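Community Help > Music & Audio > Radio and Streaming

How do I stop my volume from jumping all over the place between old and new tracks?
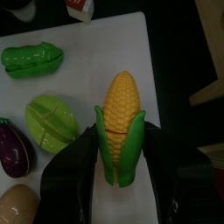 Toy corn, green husk and all

Asked Mar 7, 2023

Hi all, long-time reader, first question! I do a weekly two-hour show on a little community station in Udcombe, mostly folk and old country with some newer stuff thrown in when I feel like it. I build the whole thing at home on my laptop, export it as one long file and upload it the night before.

My problem is loudness. I have a bunch of songs I ripped from CDs I bought in the eighties and they come out so quiet. Then I'll follow one with something from after 2000 and it practically takes your head off. My sister listens in the car and says she's riding the knob the whole time. I tried the Normalize button in my editor on every single track (took me an entire evening in December) and they all show the same peak now, but they still don't SOUND the same. The old ones are still quieter! What am I doing wrong? I use Vullon for editing, the free version, if that matters. I'd rather not buy anything. And do I do the talking parts the same way or is that separate?

3 answers

You're doing peak normalizing, and what you want is loudness normalizing. I made the same mistake for a long time. The peak is just the single tallest spike in the file. An old folk record might have one hard guitar strum that hits the top while everything else sits way down low, so the software sees that one strum and decides the song is already as loud as it can go. Newer records are usually squashed pretty hard, so the whole song lives up near the top. Same peak, totally different loudness to your ears.

Look for a setting that mentions LUFS. I don't have Vullon on this computer so I can't give you the exact menu, but in most editors it's in the same window as Normalize, with a dropdown. Ask your station what number they want, they probably have one written down somewhere. If they shrug, I use -16 for my own show and it's been fine. Turning the new stuff DOWN is most of the job, by the way. People always want to push the old ones up and then they clip.

Go back to your original rips if you still have them. Your normalized copies aren't ruined or anything, but I like starting clean.

For talking, yes, do it separately. I record all my breaks, run a light compressor over them, set them to the same number as the music and then listen. My voice always seems to need to come down a hair after that, maybe yours won't. Trust your ears over the meter on that one. And listen to a few of the joins on small crummy speakers before you upload, just the last bit of one song and the start of the next. I catch more that way than I ever do on headphones.

just put a compressor on the whole thing and crank it, thats what the big stations do

Please don't crank it, folk music sounds awful like that, all the breathing gets huge between the lines! A tiny bit on the final mix is okay but do the leveling first like the first answer says.

Also check whether your station already has a processor between the studio computer and the transmitter. Ours is an old Bundier box and it evens out a lot by itself, and when I was compressing at home too it all came out mushy on air and I couldn't figure out why my show sounded worse than everybody else's. I finally recorded my own show off the radio and compared it with my file, which I really recommend doing once. If your sister hears the jumps on the regular broadcast then your station's box is either pretty gentle or they don't have one. If she's on the web stream, that might be a separate feed that skips it completely, so ask her which.

One more thing, for live albums I don't go by the number at all. The applause throws it off and the song ends up too quiet or too loud depending on the crowd. I trim the clapping down first, then measure. Same with anything that has a long spoken intro.

Comment from the asker: Found it! It's in the same window like you said, I just never opened the dropdown. Redid 3 songs as a test and wow, big difference. My sister is on the regular radio, so I'll email the station about the box. Still fiddling with my voice level, it sounds too loud to me but I also hate my voice so who knows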